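Karnow open house, June: the day the wheel let go

The invitation to the Karnow open house promised coffee at nine and a robot that steers. The coffee was on time.

Karnow tests game controllers and racing wheels for people who would like them to survive teenagers. Normand Lapointe, who runs the robot bench, met us at the door with visitor badges and a warning to stay behind the tape. He had a stop button clipped to his belt and kept patting it, like a man checking for his wallet.

The job on the bench sounds dull, which I gather is the goal. An arm takes hold of a racing wheel, turns it, lets it come back, and does it again. The program is called Landry. It was set for 50 turns while we watched, and it managed 13.

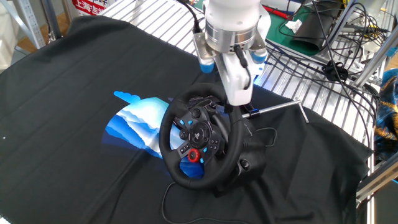

Was anyone in danger when the arm stopped?
Everyone was outside the tape, and the arm halted by itself once the load on its wrist passed the limit. The worst injury on the day was to the schedule.

On turn 14 the clamp holding the base slipped. The base turned along with the rim, the arm kept pulling toward a spot that had moved, and there was a noise I would call a creak and Normand called "data." Then the arm quit and a light came on. A man from Grendetti, up front with a pastry, took one very large step back.

Restarting took 40 minutes. The reset itself is quick, but Karnow has a rule that two people must check the clamp and sign for it, and the second person was across the building giving the other half of our group the loading dock tour. I approve of the rule. I approved of it less by minute 30.

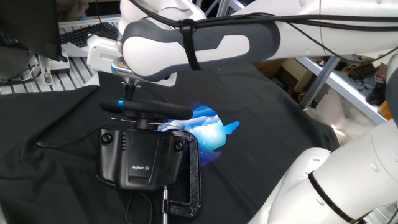

Arm, wheel and clamp at the Karnow bench.

Normand's view is that the clamp had been tightened by feel, and that feel varies a good deal before coffee. He wants a torque wrench on the bench and a sensor that spots the base moving — the wrist limit did its job, but he would like to hear about trouble sooner. A quote from Bindov for the sensor is sitting in his inbox.

The second run got through all 50 turns. By then most of the visitors had left for lunch.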